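Kikidier garment handling project
Progress report to the Ruiz-Ortega fund
Prepared by Ghazal Safavi, collection lead

Print this page
E-mail this page

This report covers the work done since our December update. The grant pays for gathering examples of people handling clothes and bedding with hand-held grippers, so that a learning system can be trained on them.

The agreed target for this stage is 990 accepted recordings. We have made 678, and 600 of these have passed checking. The other 78 were turned down, mostly for fingers coming into view and doing part of the job, or for a recording stopped before the garment was let go. We have kept the rejected ones in a separate folder in case the Bornen team can use the early parts.

Collection takes place in 18 homes. We moved out of the Gokidstead office because everything there was being folded on the same two tables, and the recordings were too much alike. People now work on their own beds, sofas and floors, with their own clothes and in whatever light they have. It is slower to arrange but we think it is worth the extra visits.

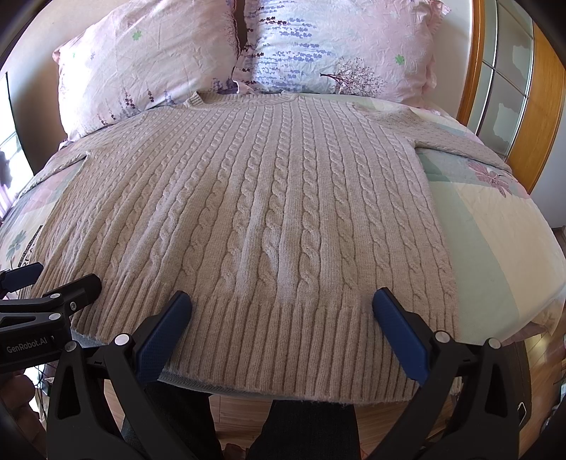
Knitwear has taken longer than planned. A thick jumper does not lie the way a shirt does, and a sleeve that has been put straight will often drag out of line when the hem is moved. We first asked collectors to start again whenever this happened. Teodoro Cabrera, who does the checking, pointed out that the corrections were useful in themselves, and from the middle of January we have asked people to carry on and put it right. These recordings are labelled separately.

The written instructions have been cut from six pages to two. New collectors also do a short practice run, which is looked at the same day before they start on the real list.

Two matters are still open. Patterned bedding makes the edges of some garments hard to mark, and we have not settled whether to mark them by hand or leave them out. We are also short of left-handed collectors – there are only two at present.

Spending is within budget apart from travel, which is over because of the home visits. We would like to move the unspent room hire money across to cover it and ask for your agreement to this. No change to the total is requested.

Last updated: February 27, 2022

Related items
Kikidier: December update
Notes for new collectors
How recordings are checked
Bornen: towels and bed linen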